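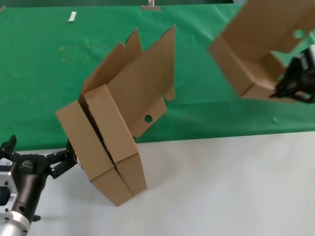

Puja lamp and brass care, quick tips

Got asked again so writing it down fast. Brass diya first. Tip out old oil, wipe with newspaper, never straight under the tap or the sink gets greasy. Tamarind pulp and a pinch of salt, rub, leave 15 minutes. Rinse warm. Dry right away with a old cotton towel, water spots come back otherwise.

Wicks: roll tight, soak in ghee overnight. Loose ones smoke.

Black soot on the wall behind the shelf? Dry sponge before anything wet. Wet smears it.
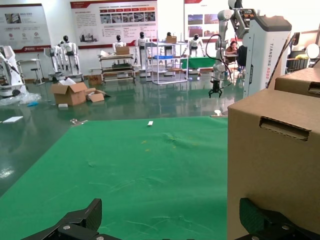
Kumkum on white cloth. Shake it off outside, dont rub. Cold water, dish soap, then sun. Turmeric is the same but needs two rounds of sun at least.

Silver bells get baking soda paste, no tamarind.

Camphor goes in a glass jar with a few peppercorns, lid tight. Mine lasts till April that way. Aravind Naidu wrote in to say cloves work too, havent tried.

Incense ash: save it, good for polishing steel cups. Sift first, the stick ends scratch.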